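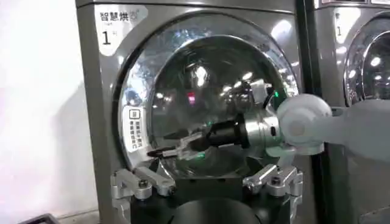 I have been trying to learn Chinese for 77 days now and I'm still terrible at it, but I'm terrible in a much more fun way than I was in February! Back then I was drilling flashcards on the bus and forgetting every one of them by lunch. Then my friend Carleen told me to quit the cards and just read whatever was stuck to things. Signs, menus, the label on a dryer with 智慧烘 on it and a big number 1 under it. I knew the 1 (obviously), and I got 号 right after it, so "number one," great. 烘 took me a while, but it has the fire piece on the left side and it means to dry something with heat. And 智慧 is wisdom! So it's a wise dryer, or a smart one if you want to be boring.

Anyway, my notebook is now full of words like that and I remember way more of them. I do 13 minutes a night with tea, no app, and write each new one out four times. My handwriting is a disaster. Tones are worse. Paloma let me order dumplings for both of us last week and the waiter very kindly switched to English. Next up is the menu from the noodle place, both sides, and I've already gotten stuck on the soups.

2 min read
Last updated October 16, 2019
Sign up for the newsletter to get new posts by email.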